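Unit 5: Veneered Storage Furniture in the Office
Plosstead short course, handout for the November session

1. Scope

This unit covers cabinets and desk pedestals faced with wood veneer. Solid timber was dealt with in the previous unit and painted board is left to the next. Bring the Zorkis sample set to the practical.

2. Construction

A veneer is a thin slice of timber glued to a core. The core is usually chipboard, MDF or plywood and carries the load. The veneer supplies the surface. Edges are closed with a strip of veneer or a solid lipping, and most damage in use begins there.

In the Plovura cabinet used for the measuring exercise, the top is 1365 mm long and the clear opening is 1000 mm wide. Enter both figures on the worksheet before starting the load calculation.

3. Grain direction

On a well-made carcass the grain of adjoining faces is planned together. Long grain normally follows the longer dimension of a panel, though upright grain is common on doors. A recessed back panel is often cut from a different sheet and may differ slightly in tone. This is not a fault. Light-toned veneers darken with exposure to daylight, and a panel that has stood behind a box file for some years will show the outline of the file.

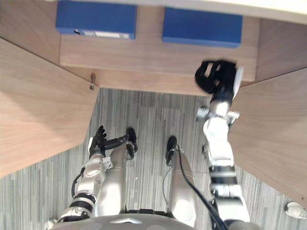

How should a veneered cabinet be placed on carpet?

Set it in position, load it lightly, and check it with a spirit level after a day or two, once the pile has compressed. Correct any lean with hard packers under the base, never with folded paper or card, and then add the remaining load.

4. Cleaning

Dust along the grain with a soft dry cloth. Marks that remain may be wiped with a cloth wrung out in plain water and dried at once. Do not spray liquid directly on to the surface: it collects at the edge joints and lifts the lipping. Silicone polishes make later refinishing difficult and should be kept out of the store cupboard altogether.

5. Loading and moving

Heavy items go on the lowest shelf. Empty the cabinet before moving it, and lift by the carcass, not by the top. Dragging across carpet puts a sideways strain on the base joints. The worked problem assumes a total load of 78 kg, spread evenly.

Reading: Azevedo, course notes, section on edge treatments. The table of adhesives at the back is not needed for this unit.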